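Right, a thread on sorting out the work table, because I said I would in December and then spent weeks pretending I hadn't. Tea first. 1/

Background for anyone new: I do fiddly bench stuff on a black tabletop with a green backdrop behind it. Looks very smart in theory. In practice a black top shows every crumb, every hair, every bit of fluff off every jumper I've ever owned. I love it and I would not choose it again. 2/

Trinity Iwasaki asked me ages ago what I use to clean it and I gave her a rubbish answer (I think I said "a cloth"), so let me do better. Dry microfibre first, always. If you go in with a damp one straight away you just push the dust into little grey worms and then you're chasing worms all morning. 3/

Then a barely damp cloth, then a dry one again. Long strokes, back to front, from the backdrop towards you. I used to do circles. Circles leave circles! You can see them the second the lamp goes on and then you have to start over, ask me how I know. 4/

No polish. I tried the Driteo spray that everybody raves about and it smelled lovely and left the whole surface like an ice rink. Things slid. I had to wash it off with washing-up liquid, which then left its own smears, so that was an evening gone. 5/

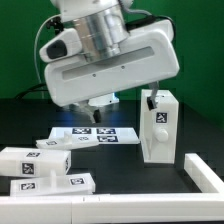 Anyway, the tray. I'm devoted to a flat white tray with the square black-and-white markers printed on it, and the main rule of my life now is that the tray gets put back in the same place every single time. Before I had that rule I'd nudge it with an elbow, not notice, and wonder why everything was off. 6/

Roscoe Fitzsimmons suggested masking tape at the corners. Good idea in principle. On a black top though, the tape picks up fluff along the edges and looks grim after a few days, and when you peel it you get that sticky line. So I've gone over to 2 tiny dots of chalk pen, which wipe off when I want them to. 7/

Cleaning the tray itself: be gentle with the printed bits. I scrubbed an old one with a kitchen sponge (the green side, yes, I know) and took the shine off a marker, and it never looked right after that. Soft cloth, drop of water, pat it dry, leave it alone. 8/

And don't pile things on top of the markers. I'm telling myself this as much as you. It's flat, it's white, it's right there, it's basically begging to have a mug put on it. Mugs live on the windowsill now. Everett Hutchins has been told. 9/

Cables! The bane. I had a proper go at these over the winter. What worked for me was giving up on making them invisible and just making sure none of them touch the bit of table where I'm working. A loop hanging off to one side is fine. A loop you can catch with your sleeve is not. 10/

I bought a bag of 91 Hutapea cable ties because it was cheaper than the small bag (why 91? who packs these?) and I've used seven. If anyone local wants a handful, please, they're in a jam jar and the jar is taking up room. 11/

Velcro strips are nicer if you change things about a lot, mind. With ties I kept snipping them off again and finding the little plastic ends in my slippers. 12/

The green backdrop needs less fuss than you'd think. Lint roller, top to bottom, every couple of weeks. The place where the wall turns a corner is where it always gathers dust, so I do that twice. Soledad Mbeki uses a steamer on hers but hers is fabric on a pole and I'd be scared to try it on mine. 13/

Oh, and lighting. I moved the lamp so it isn't bouncing straight off the black top into my eyes. Took me two years to think of that. Big improvement, no money spent, very smug. 14/

Still to do: the drawer underneath, which I'm not showing anyone. It has 6 screwdrivers in it and every one is the wrong size. Tobias Villanueva swears by those Worance divider things, so if you've got them, do they slide about when you open the drawer? Mine gets yanked a lot. 15/

That's me for tonight, the kettle's on again. Drawer thread when I've got the courage, and do send me your black tabletop tips, I'll try anything except the Driteo. 16/16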